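About Us

Hi, and thanks for clicking over here! Most people land on the shop page first and find this one by accident, so I'll assume you're either curious about the bags or you want to know who you're giving your money to.

I started Kudik at a folding table in a rented garage in Wandport. I was sewing produce bags out of curtain remnants, and they were terrible. The seams puckered, the cord jammed, and one batch came out so narrow you could fit a single row of lemons in it (I still use those for pencils). But people at the Matheson street market kept asking for more, so I kept cutting fabric and getting a little better at it.

These days we make and pack see-through storage bags for closets, suitcases and kitchen drawers. We moved into the old Bruner print shop in August, which gave us decent light and a floor that doesn't slope. The prints are still picked by me, usually late at night with a bowl of cereal. My favorite by a mile is the ginkgo. I grew up with a ginkgo tree outside my window, the kind that drops all its leaves at once and makes a mess of the sidewalk, and I wanted a bag that felt like that.

Ginkgo print on the folding board:

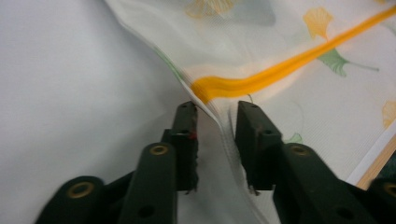
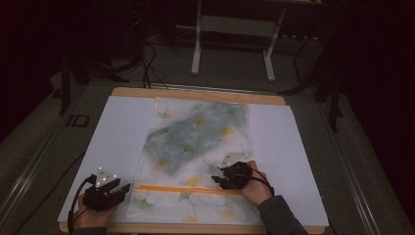 I get a lot of email about folding, so let me tell you how I do it at home. Lay the bag flat with the opening toward you. Smooth it from the middle out to the sides with your palms, then bring the far edge down to meet the near one. Thin material likes to slide around, and a sheet of plain paper underneath helps more than you'd think. Fold it over once more and tuck the ends in. If you get a lump, shake the whole thing out and start again - you won't fix it by pressing harder.

We sent out 3,123 orders last year, up from 2,000 the year before, and I'm still a bit stunned by that. Each order gets a handwritten note, and yes, my handwriting really is that bad. Bags come in sets of 2 or 4. I tried selling singles for a while but everyone came back for another one a week later and paid shipping twice, which made me feel awful.

If something shows up with a crooked seam or a hole, write to us and we'll send a new one. You don't need to mail the old one back. Keep it for socks!

We don't have a showroom, but local pickup is fine, just send a message first so the door's unlocked. Wholesale questions go through the contact form too. New prints go up whenever I finish arguing with myself over the colors - there's a fern one on my desk right now that I can't decide about.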